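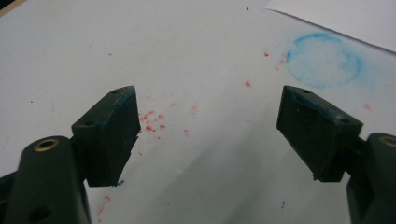

White paper is paper whose pulp has been cleaned, and usually bleached, until it reflects most of the daylight that falls on it, and it is the ordinary ground for writing, drawing and printing in most of the world. The word "white" covers a surprisingly wide family of colours, from the warm cream of an old ledger to the faintly violet brilliance of modern office stock, and people who work with paper every day learn to tell them apart at a glance. A pale white like the one shown makes a handy middle point to begin from, and it is fair to say that most readers would simply call it white and get on with their letter.

Names and grades

In the trade, white papers are sorted by shade as well as by weight and finish. Natural white is left close to the colour of the washed pulp. Cream and ivory lean yellow. Bright white and high white lean blue, usually with the help of a fluorescent brightener, a dye that takes in ultraviolet light and gives it back as blue. Makers are fond of their own names, so that one mill's "snow" may sit happily beside another mill's "pearl" with very little to choose between them. Anyone matching a new ream to an old one is well advised to carry a sheet of the old along to the shop.

How the whiteness is made

Before the middle of the nineteenth century, most good white paper in Europe began as linen and cotton rags. The rags were sorted by hand, and the palest were kept for writing paper, while the rest went to wrapping and board. A mill that stood on clear, iron-free water had an advantage over its neighbours, as a little iron was enough to turn a whole batch the colour of weak tea. Chlorine bleaching, taken up from the end of the eighteenth century, loosened the tie between the colour of the rag and the colour of the sheet, though early bleachers were heavy-handed and a good deal of paper from those years has gone brittle.

Wood pulp brought a new difficulty. Wood holds lignin, the stiff material that binds its fibres together, and lignin darkens in light and air. Mechanical pulp keeps most of its lignin, and for that reason a newspaper left on a sunny verandah will yellow in an afternoon or two. Chemical pulp has had most of it cooked out, and what remains is removed in bleaching stages that now tend to rely on chlorine dioxide, oxygen or peroxide. Fillers such as chalk and china clay do their share too, filling the spaces between fibres and scattering light, so the sheet looks whiter and shows less of whatever is underneath.

Blueing

Long before fluorescent dyes, papermakers put a little blue into the vat. Smalt, indigo and later ultramarine were all used, in just the way a household laundry once blued its sheets, and the purpose was to cancel the yellow cast of the fibre. The trick makes the paper very slightly darker, but the eye forgives this and reads the result as cleaner. Overdone, it gave a distinctly blue writing paper that some customers came to like for its own sake.

Measuring white

Brightness and whiteness are often used as if they meant the same thing, and they are quite separate measurements. Brightness is the reflectance of the sheet to blue light, centred near 457 nanometres. Whiteness takes in the whole visible range and a standard daylight, and a sheet with a strong fluorescent brightener may score well above 100 on this scale, much to the puzzlement of new students. Opacity is measured separately again.

Numbers only go so far, all the same. The colour that a person sees depends heavily on the light in the room, and a single sheet may seem to be two or three different greys and whites from one end to the other. Painters have always known this, and beginners in watercolour are commonly set to study a plain sheet by a window before they are allowed anywhere near a brush. 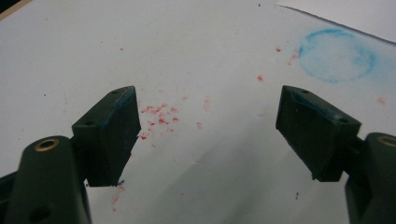 White paper in uneven light, pale and bright in one part and a cooler grey in another.

The Kerkik collection

One of the more affectionate records of white paper is the sample library at Kerkik, begun by the stationer Abelardo Villalba, who kept a sheet from every delivery that came through his shop. The library holds 3383 sheets, of which 2662 are classed as white and the remainder as tinted or wrapping papers. They are stored flat in nine plan drawers, in the dark, with the maker's label where one survives. The strongest holdings are from the Irmont mill, whose rag papers were made in five shades of white, and from Quiroga, a smaller works known for a soft, rather woolly drawing sheet that took charcoal beautifully.

Valentyna Sirko, who catalogued the library, gave up on the makers' shade names early on and arranged the sheets by eye, always in the morning and always at the same north-facing bench. Her order has been kept. Visitors may handle the duplicates on Wednesday afternoons, and are asked to bring clean, dry hands in place of gloves.

Keeping paper white

Yellowing is slowed by keeping paper cool, dry and out of the light. Acid-free folders help, and newsprint should never be stored against good paper, as its acids will travel. Fluorescent brighteners fade on their own account, so a very bright sheet may drift toward cream even where the fibre itself is perfectly sound.

See also

Rag paper
China clay
Flornero laid
Opacity
Ultramarine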